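Workshop Notes: The Hand-Held Gripper

The gripper build that started on the back bench at the Cutville shared workshop in February has reached the stage where it can leave the bench. It is a two-finger parallel gripper you hold and squeeze, with a camera mounted on it, meant for recording how a person picks things up so that an arm can be taught the same motion later. The plates are flat and black, and most were cut on the Reuter machine over two Wednesday sessions.

The first set of fingers was too soft. They closed well on a tape roll or a mug but spread at the tips on anything thin. The second set is stiffer and has flatter faces, and the linkage was taken apart and riveted again to get rid of side play. Total spend so far is $226, with the camera the largest part of it.

Testing has moved to members' homes, starting with kitchens. Chopsticks are on the list as a hard case – they are light, narrow and easy to twist if the two fingers don't meet squarely. The grip we are after is near the lower part of the stick, with the stick upright and most of its length clear above the jaws. 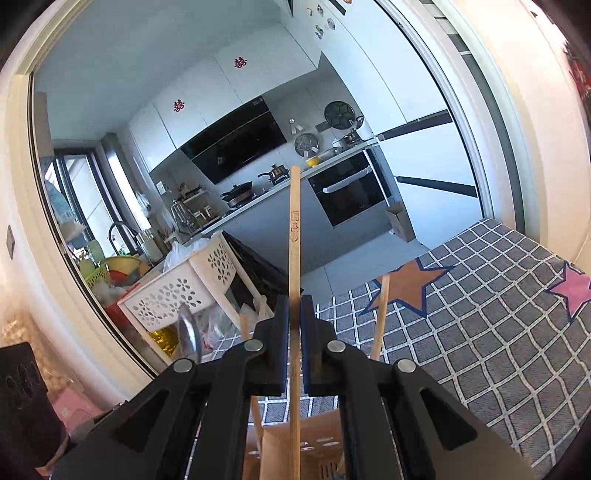

What still needs doing

The trigger return is slow. A stronger spring is on order from a supplier in Trorville and should arrive before the next open evening. Until then, let the trigger all the way out before starting a new pick, or the opening width in the log will be wrong.

The wide lens bends straight lines badly toward the edges. We have a calibration board and need 13 good views of it from different angles. The last attempt gave us only 9 we could use.

File names are a mess. Please use the object, the room and a take number, in that order, and put them in the Zombridge folder on the shop computer.

The drawings for the second set of fingers are in the same folder. Anyone who wants to cut a pair should allow about 8 minutes on the machine, plus time to clean up the edges. Bring your own sheet – the offcuts bin is low.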